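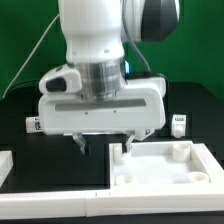 Plunum
A square tray, a set of pegs, and the notes to make your own

Version: 5
Maintained by: Innes Morrison and Lorna MacBrayne
Status: in use and still being improved

What this is

Plunum is a square tray with raised walls and upright pegs inside. You put things on the pegs, you take them off again, you move them from one peg to another. It sounds like very little and we have had a ridiculous amount of fun with it. The repository has the drawings for the tray and pegs, the printable files, a folder of layouts, and everything we've learned about setting the thing up on a table so that it stays put and is easy to see.

If you build one, please tell us! We love finding out what people stack on it.

What's in the folders

tray/ – the square tray, walls and rim included, as one solid part
pegs/ – straight pegs, plus a slightly tapered version that Lorna prefers
rings/ – rings and collars that slide over the pegs
layouts/ – 36 starting layouts, one plain text file each
setup/ – notes on tables, backdrops and light
old/ – earlier trays, kept for anyone who already has one

The tray

The rim is thick on purpose. Our first tray had a thin one (it's in old/ under the name Skevik) and it flexed whenever you picked it up by a corner, which sent rings rolling across the floor. The new rim is smooth all the way along, comfortable to hold, and so much nicer to wipe down.

The walls are there to catch what falls. A dropped ring should land inside the tray and stay there, close enough to pick up and try again. Please don't lower the walls to save printing time. We did that for version 3 and regretted it within a morning.

We like white for the tray. It shows dust sooner than we'd wish, but it stands out beautifully on a dark table and you can find the rim at a glance.

The pegs

Print pegs standing up, slow, with the cooling fan on. Sand them with 900 grit paper until a ring drops under its own weight. If it hangs halfway, sand the inside of the ring before you take any more off the peg – pegs are harder to replace once they're glued in.

Glue is optional. Innes glues every one. Lorna leaves hers as a push fit and swaps straight for tapered when she wants an easier round.

The table

Black tabletop, bright green backdrop. We tried it against a bookshelf, a curtain and a window before settling on this, and the difference is huge. With one flat color behind and another below, the edges of the tray and the tops of the pegs are easy to pick out. Any matte green cloth will do if you pull it tight and light it evenly.

Put something grippy under the tray. We use a square of shelf liner trimmed a little smaller than the base.
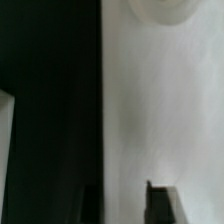
Innes Morrison

A few words on light, my favorite part of setup/. Pale walls are a gift. They bounce a ceiling light around and soften the shadows of the pegs, and in our room that did more good than either of the two desk lamps I bought. Start with the ceiling light alone. Add a lamp only if you can't tell the near pegs from the far ones, and point it at the wall first to see whether that does the job.

Daylight is lovely and changes all the time. If you're comparing one round with another, pull the blind. I lost most of a January afternoon to a layout that was easy at noon and miserable by 3:30 with the sun low.

Layout files

Each file is a short list: peg position, what sits on it at the start, what should sit on it at the end. Positions are named from where you stand at the table, so "near left" is the peg closest to your left hand. Rotating the tray a quarter turn gives you a fresh puzzle for free.

Brevilholm is the one to begin with. Forsyth is the hard one. My best time on it is 21 minutes and I'm told that's slow, so send yours in.

Known problems

The tapered pegs are a touch too wide at the base for the smallest rings. Fixed drawings are on the way.

Layouts 30 and up assume you have a spare ring of each size.

Sharing

Use the drawings however you like, keep our names in the file headers, and send new layouts as plain text. Photos of finished trays go in gallery/, which is waiting for its first entry.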